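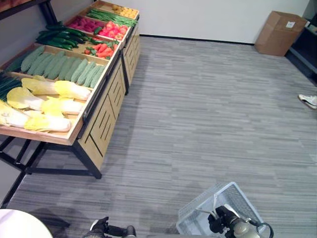 SLIDE 1 - Where the greens go

Hi, thanks, mic ok? Start fast, only have 22 minutes.
Ask room: who threw out a cucumber this month. Wait for hands. Put mine up too.
Talk is about food waste in small grocery shops. Not farms, not homes. The bit in the middle.
Say early: I ran produce at the Pukia shop before I did any of this. Not an academic.

SLIDE 2 - What we did

Two shops, Gitine and Pukia. Same owner, different streets.
Weighed everything that went in the bin from produce, all of October. Kitchen scale, clipboard, pencil on a string.
1,864 pounds in total across both. PAUSE. Let them look at the number.
817 of that was leafy stuff. Cabbage, lettuce, chard, herbs.
Don't get into how we counted trimmings, somebody will ask, save for end. (Short answer: outer leaves counted, roots not.)

SLIDE 3 - Why leafy

Big displays look good. Full tray sells, half tray doesn't. Everyone in retail knows this, so everyone overfills.
Bottom layer never moves. New stock goes on top because it's seven in the morning and the truck is late.
Cabbage story: found one at Gitine with a sticker from a supplier we'd dropped. Laugh here, hopefully.
Cucumbers go soft at the ends first. Customers squeeze the ends. So one bad day and the whole row gets passed over.

SLIDE 4 - What we changed

Shallower trays. Cheap fix, false bottom made of foam board.
Restock twice a day, smaller loads. Staff hated it for 2 weeks, then didnt mind.
Old stock to the front, every time, no exceptions. Tape mark on the tray so you can see where the old ends.
Soup box by the register: mixed tired veg, one price. Sold out most days by four.
Skip the pricing chart if running late.

SLIDE 5 - What didn't work

Discount stickers. People waited for them. Regular price sales dipped, owner not happy.
Misting more often. Leaves looked great at noon, slimy by closing.
The Jara app. Nice idea, alerts for marked-down food, but our customers are mostly older and walk in. Be polite about it, they may be in the room.

SLIDE 6 - Next

Prolluvell market wants to try the shallow trays in spring. Different size place, deli counter too, so we'll see.
Still need a proper before and after. One month is one month, say that plainly.
Want: anyone with bin weights form their own shop, even messy ones. Email on the slide.

Questions. Repeat each one into the mic, forgot last time.
Handout is on the back table, take the tray template.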